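Duan row house

The Duan row house is a type of narrow city home, usually two stories tall and two rooms deep, that takes its name from the Duan quarter, where most of the surviving ones still stand shoulder to shoulder. Real estate agents are fond of the name and use it rather freely these days, sometimes for any slim house with a shared wall and a bit of charm.

In the usual layout, the front door opens straight into the parlor, with the kitchen behind it and a steep staircase tucked between the two. Upstairs are the bedrooms – the larger one nearly always faces the street – and a small bath added at some later date. Builders liked the plan because up to 12 houses could share a single roofline, and families liked it because the neighbors on either side helped keep the place warm.

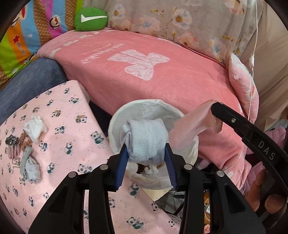
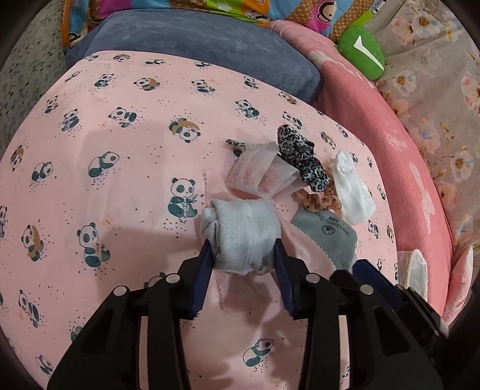
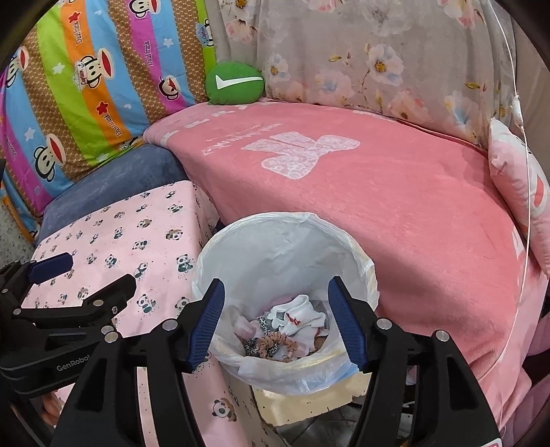 Storage has always been the weak point of the type, as the original plans had only one real closet, under the stairs. The architect Benedetta Ruggiero got around this in her much-copied Zirbridge renovations by lining the upstairs hall with deep built-in cupboards, and many owners have since done something similar in their own homes.

Buyers today tend to look for the old pine floors and the tall parlor window, and a house that has kept both will often sell quickly. Homes at the end of a row, with windows on 3 sides, are the most sought after of all.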